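Guides > Shop Floor > Automating a Hand-Service Station

Setting Up a Two-Arm Pouring Station and Reassigning the Work Around It

Last updated: October

14 shares | 3 comments

This guide covers the conversion of a manual drink-service station to a two-arm station, using the procedure followed at the Cuvanholm canteen kitchen. It assumes that the arms are already bolted down, powered and networked, and that a risk assessment has been signed. Arm calibration is covered in a separate guide.

The manual station at Cuvanholm served up to 200 cups per shift. One attendant took a cup, opened a bottle, poured, set the cup down and wiped the counter. Before programming anything, write down every step the attendant performs, including the ones missing from the job sheet. Armelle Renaud, who ran the station, listed 8 steps where the job sheet had 3. The extra ones were mostly checks: cup seam, cup bottom, bottle seal, spill on the counter. Each check has to go to a machine, go to a person, or be dropped on purpose with a name next to the decision.

1. Assign the arms
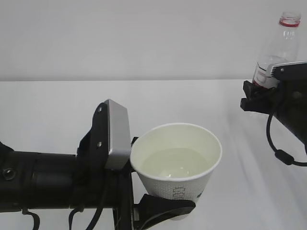 Assign one arm to the cup and the other to the bottle, and keep that assignment for the whole shift. Swapping roles saves a little travel but doubles the number of grip settings that have to be maintained. The cup arm should hold low on the wall, with one finger against the lower part of the cup, and the opening must stay clear for the pour. Paper cups deform easily, more so when there is water in them, so set the closing force with a filled cup. The bottle arm takes the bottle around its lower middle. Uncapping stays with a person in this version of the station: bottles are opened before they enter the work area, and the red ring left on the neck does not need to be removed.

Set the closing force as follows:

- Start at the lowest force that lifts the cup.
- Fill the cup to the working level and hold it for one minute.
- Raise the force one step if the cup slides. Lower it one step if the wall creases.
- Record the value on the station card with the cup supplier and batch.

Repeat the test whenever the cup supplier changes. At Cuvanholm this was first skipped when purchasing moved from Zesley cups to Ansari cups, and the attendants spent a morning mopping.

2. Set the pour angle

Tilt the cup toward the bottle during the first part of the pour and bring it upright as the level rises. A fixed upright cup works but splashes more at the start. Teach the path dry, then with water, and use water only until the acceptance test has been passed.

Keep the bottle mouth clear of the cup rim along the full path. If contact occurs, the arm must stop and wait for a person to restart it. Do not program an automatic retry. A retry on a tipped bottle empties it across the table.

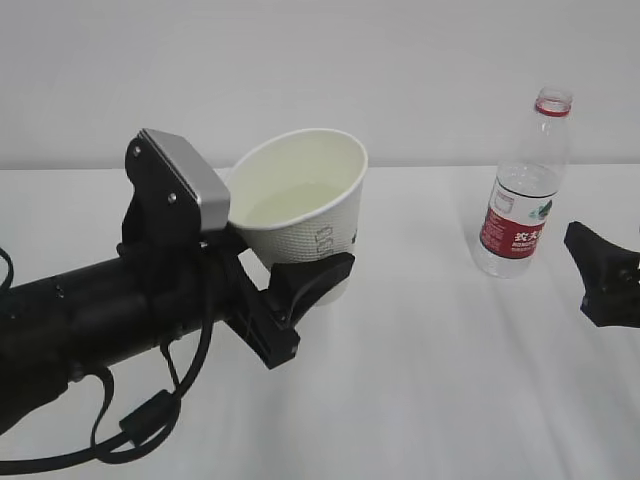 Cable slack should be checked at both ends of the path, with the wrist at its furthest rotation each way. A loop that hangs freely at the start position can tighten or catch at the end position. Mark the cable at the wrist with tape and look at the mark after each test block. If it has moved, re-route before continuing.

3. Teach the approach

The approach to a standing cup is the most common source of faults. The fingers must be fully open before they come down to rim height, and the cup must sit inside the gap with clearance on both sides. Center the cup in the gap during teaching. A cup that starts off-center gets pushed sideways by the nearer finger before the other one reaches it. 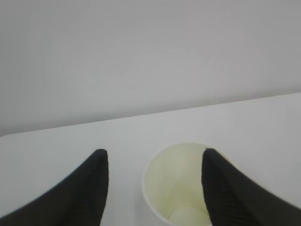
Wrist view with the fingers open. The cup is closer to the right finger.

Correct the offset in the approach point and leave the closing motion alone. Then run the approach from the standard cup position and again with the cup displaced to each side.

4. Rewrite the roles

Do this before the station goes live. At Cuvanholm the attendant role was split in 2:

Station lead: opens bottles, loads cups, clears stops, keeps the station card. Has authority to shut the station down without asking a supervisor.

Floor attendant: handles customers, special requests and anything the station cannot serve.

Régis Leclerc, the shift supervisor, kept the same headcount and rotated both roles at mid-shift. The station lead job involves less lifting and more standing in one place, and the first complaints were about exactly that. A stool and a mat were added. Stop events are logged in Statex by the person who cleared them, with a one-line cause, and the log may not be used for individual performance review. Put that rule in writing.

Pay grade should be settled at the same time. Clearing stops and adjusting force settings is technical work, and it was graded as such after the trial period.

5. Acceptance

Run one full shift with the manual counter still open beside the station. Accept the station when the lead can clear every type of stop from the printed card alone. Keep the manual counter stocked afterward, and have each attendant work it at least once per rotation so that it can be opened at short notice.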